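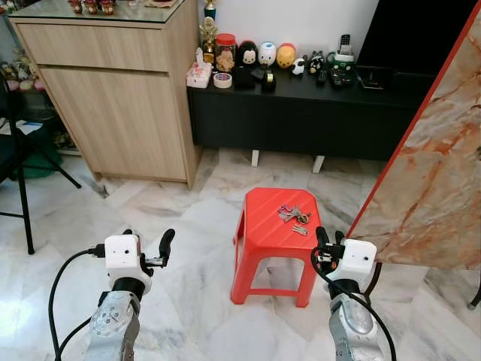 A plastic stool is a light, backless seat for one person, moulded from a thermoplastic, most often polypropylene. It is used in homes, street food stalls, markets, workshops and school canteens, and is among the cheapest kinds of seating made in quantity. In many households it serves as a small table as much as a seat.

Design

Most plastic stools are made in one piece. The seat may be round, square or square with the corners clipped. The legs are splayed, so that the feet stand further apart than the edges of the seat. This makes the stool harder to tip and also allows one stool to be stacked over another.

The upper surface of the seat is rarely smooth. Raised ridges, often set diagonally, give some grip and stiffen the panel. Some models have a hole in the middle of the seat, large enough for two or three fingers, which is used for carrying and lets air escape when stools are pulled apart from a stack.

The sides below the seat are usually cut away in an arch. The arch saves material and leaves the corners, where the load is carried, at full thickness. Taller models commonly have thin crossbars joining the legs near the floor. These stop the legs from spreading under weight and are not meant as footrests, although they are often used as such.

Red and blue are the most common colours, followed by green and yellow. Red stools tend to fade to a chalky pink if left outdoors.

Manufacture

Stools are made by injection moulding. Melted plastic is forced into a steel mould, cooled and pushed out, and the small mark left by the injection point can often be found on the underside of the seat. The taper of the legs helps the finished stool to leave the mould.

The Irkow pattern, a square stool with clipped corners, was drawn by Pongsak Suksawat for the moulding works at Storkerport. It weighed 580 grams and was sold in stacks of 20. A lower version was later made by Marchal under the name Billine. The two are easily confused in second-hand listings, but the Billine has no crossbars.

Household use

Indoors, the plastic stool is often kept near the front door, where it is used for putting on shoes and for setting down keys, post and shopping. Waraporn Siriwan, in a survey of 53 flats, found that 21 had a stool in the entrance that was seldom sat on. Keys were the item most often left on it, commonly several bunches belonging to different members of the household. On a ridged seat, small single keys may settle in the grooves, while a bunch on a ring lies across them and is easier to pick up.

Other uses include holding a washing bowl, raising a fan and standing pot plants near a window. Use as a step is common but is discouraged by most makers.

Floors and care

On polished stone or glazed tile the feet can slide, particularly if the floor has just been mopped. Rubber caps are sold for the purpose. They also reduce scraping noise, but they may prevent close stacking.

The stool can be washed with warm water and washing-up liquid. Dirt collects between the ridges and is removed with a stiff brush. Scouring powder dulls the surface. Stools should be checked from time to time for white lines where the legs meet the seat, a sign that the plastic has been strained. A stool with a crack at this point cannot be reliably glued and should no longer be sat on.

See also: Monobloc chair; Step stool; Stacking furniture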